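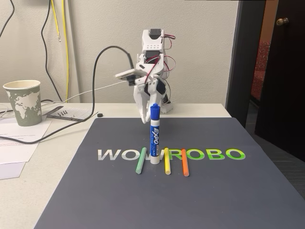
Strebel suspension – how long do you think?

touchline_ray
So the league has confirmed it is looking into Wendelin Strebel over the betting accounts. Gradthorpe put out two sentences this morning saying they are aware of it and won't comment. He trained with the group yesterday and he is out of the squad for the Sarnside game.

My guess is the rest of the season. The rule says players can't bet on any match in the league, their own or anybody else's. It doesn't matter if the bets were small.

jullier_end
Do we know that he bet on league games? What I read was that an account in his name was used. That could be a relative or a roommate. I'd wait.

touchline_ray
The account holder is responsible under the conduct rules. It's in the part on shared accounts. They changed it after the Nyanda case.

motts88
The Nyanda case was different. That was a coach, and he bet on his own team to lose. You can't use it to guess what Strebel gets.

The closest one is Casimiro Marín. He had 56 bets over two seasons, none on his own club, and he got 3 months plus a fine. He admitted it on the first day and that took a good bit off. If Strebel does the same I'd expect him back before the playoffs.

jullier_end
Marín was at a smaller club and hardly anyone noticed. This is a starting goalkeeper on a team in second place. They will want to make a point.

motts88
They aren't supposed to take that into account.

jullier_end
Supposed to, sure.

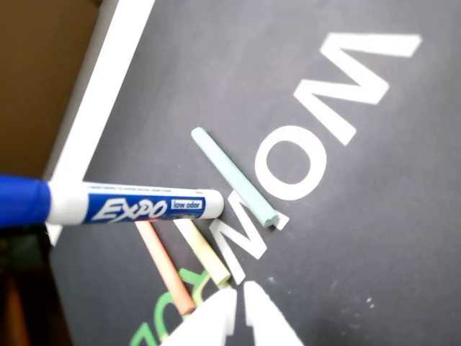 And they do it anyway. Look at the fines for the tunnel fight last January. Same charge for both players, and the bigger name paid twice as much. I'm not saying it's a plot. The panel is three people reading the same papers we are, and they know what will be said if he gets a short ban.

coldseat_1505
I have a season ticket and I'm more worried about who plays in goal. The backup has started one cup game and let in four. Is there any rule that lets us sign somebody on an emergency loan?

touchline_ray
Only if all the registered keepers are hurt. A suspension doesn't count. I looked it up when the story came out.

coldseat_1505
Then the backup plays and we hope for the best. Thanks for checking.

pell_and_post
I think people are being hard on him before there's a charge. "Looking into" can mean anything. The league looked into our ticket prices once and that was the last we heard of it. If the amounts are what the radio said, roughly 400 in total, then he spent less than most of this board does in a season.

motts88
Most of this board doesn't play in the league.

pell_and_post
No, but the club has the betting company's name on the front of the shirt. I find it hard to get angry at a 23-year-old who opens the app he wears every week.

touchline_ray
I don't like the sponsor either. He still signed the form in preseason. They all sit through the same talk and they all sign it. I'd be saying this about any player.

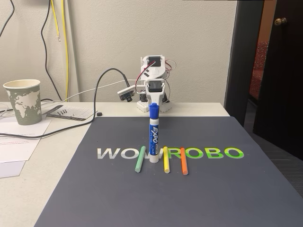
Gradthorpe Supporters' Club – Message Board Team

Moderator note: two posts have been taken out of this thread. Please don't name family members or guess at who was using the account. Talk about the rules and the likely ban is fine. Thread stays open for now.

jullier_end
Fair enough. One of those was mine and I shouldn't have posted it.

Back to the length of it. Does a ban cover training as well? Marín couldn't enter the training ground at all, if I remember right.

motts88
He could for the last four weeks. Before that he trained alone. I remember him saying the fitness was harder to get back than he expected, and he didn't start for a while after the ban ended.

coldseat_1505
So even a short ban finishes his season.

motts88
Probably, yes. Goalkeepers may be a little different – less running. I'd still not count on him.

touchline_ray
The hearing would be in private and the written reasons come out later. I'll put the link in here when they do.

Recent threads
Sarnside away: coach times and parking
Who is our best left back?
Jullier friendly called off
Spare tickets, north end
Cup draw predictions

Last updated: 9:40 p.m.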